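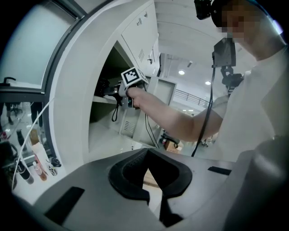
April, 11:40 p.m.

Wave pacing again. Rollumport map, build from this afternoon, hard difficulty. The leak at wave 31 is still there. Fast units pass the second bend with enough health left that the exit towers can't finish them, and the player has no gold for another upgrade at that point. Starting gold is 700. A frost tower costs 355 fully upgraded, so two of them are out of reach until the first bonus pays. I had assumed the bonus arrived before wave 9. It arrives after.

Changed one value tonight: frost duration from 1.5 to 2 seconds. Slow percentage left at 45. Ran the same opening six times with the seed locked. Four clears, two losses, both at 31. Before the change it was one clear in six. Six runs is a small sample and I will leave the batch simulator going overnight.

Targeting is a separate problem. Towers set to "first" measure progress by path distance, but on Dunville the path forks and the two branches differ in length. A unit on the short branch reads as behind a unit on the long branch even when it is closer to the exit. Sayaka Yagi found this on her own while testing the flyer waves and sent me a replay with the time stamps written down. The fix is to sort by remaining distance. She wants the old behavior kept as a fourth targeting option. I don't see the use of it and have not answered her yet.

Mio Higuchi has finished the Oshima layout. Eleven build slots, three of them on the upper terrace with extended range. I placed a mortar on the middle terrace slot and it covered both entrances, which makes the other two pointless. Either the range bonus comes down or the slot moves two tiles east. Moving it breaks her stair art. Bonus down first, then see.

Flasska boss: armor phase now ends at half health as intended. The sound cue still plays one phase late. Logged it.

Sell refund is still 80 percent. On Rollumport I can sell the whole front row after wave 20 and rebuild at the exit with almost no loss, and the forum testers will find that in an hour. Try 65 tomorrow, with full refund inside the build timer so that misplaced towers are not punished.

Save file version bumped. Old saves load, except endless mode, where the wave counter comes back as zero. Did not look into it. Simulator started at 11:55, expected to finish before 7.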